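5. What the purchase price leaves out

The case for buying two-armed machines for residential care usually rests on one line in a spreadsheet: hours of housekeeping removed. We were asked to review such a case, prepared by the supplier Flestitz for the Vollstead residence, and we began with some doubt about that line. This section sets out why the doubt has not gone away.

5.1 The task behind the estimate

The supplier's plan lists "bed reset" as a single job with a single duration. Housekeeping staff do not treat it as one job. Rana, who kept the task logs for this study, split it into clearing the bed, dealing with the pillow, and straightening the cover, and found that staff move between these in no fixed order. A person picks up a book with one hand while pulling the blanket with the other. The plan has no row for that. It also assumes that whatever is on the bed can be handled with the same gripper and at the same speed, although a pillow gives way when pressed and a paperback mostly does not.

The difference matters for the budget. If soft and stiff objects need different settings, or different fingers, then the quoted price covers only part of the equipment. Figure 3 shows the kind of bed the estimate has to cover.
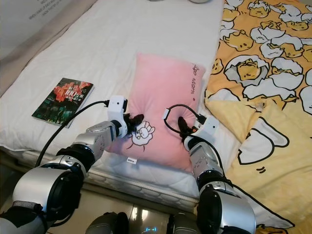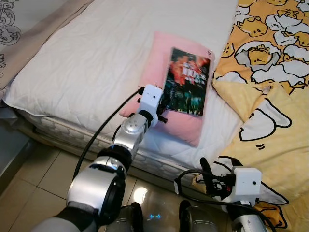
Figure 3. Two-armed robot at a bed with a pink pillow, a book and a yellow egg-print cover. First picture: both grippers at the sides of the pillow, with the book on the mattress. Second picture: the book on top of the pink cushion, with the left gripper at the book's edge.

Neither picture tells us how long anything took, and we do not use them that way. They are useful for a buyer because they show what must share the space. The cables run outside the arms near the grippers, and in the first view one of them passes across the face of the pillow. We asked Flestitz whether cable wear was included in the service contract. The answer was that cables are "consumables", a word that appears nowhere in the price sheet. The egg-print cover is bunched up in both views, and straightening a large loose cover is the part of the job that staff rated as hardest to hand over.

5.2 Spare parts and downtime

We counted 638 logged bed resets at Vollstead during March. The supplier's payback figure assumes that the machine takes all of them. It makes no allowance for rooms where the bed stands too close to the wall, for residents who prefer to be left alone, or for days when a part is on order. Mazurek, the parts distributor, would commit only to delivery within 10 working days. A residence that has cut its staffing to match the plan would have to cover that gap from somewhere, and agency cover is not in the plan either.

Of the logged resets, 349 involved at least one personal item left on the bed. These are the cases where we would expect the most trouble, and they are more than half. Hafstein has argued that the share could be brought down by asking residents to clear their beds first. That may be so - but the time spent asking, and asking again, is also housekeeping time, and it falls on the same people the machine is meant to relieve.

5.3 Leasing as an alternative

Grindo offers a lease for comparable equipment with repairs included. Over the full term it costs more than buying, and the supplier's comparison table makes much of this. The table sets a lease with service against a purchase without it. Once parts, call-outs and a replacement pair of grippers are added to the purchase side, the two come close enough that the choice depends mainly on how long the machine stays in use. We have no field data on that and were not shown any.

We therefore recommend that the planning sheet carry separate rows for rigid items, soft items and loose covers, each with its own share of work still done by hand. Until those rows are filled in from the residence's own logs, the payback period should be left blank.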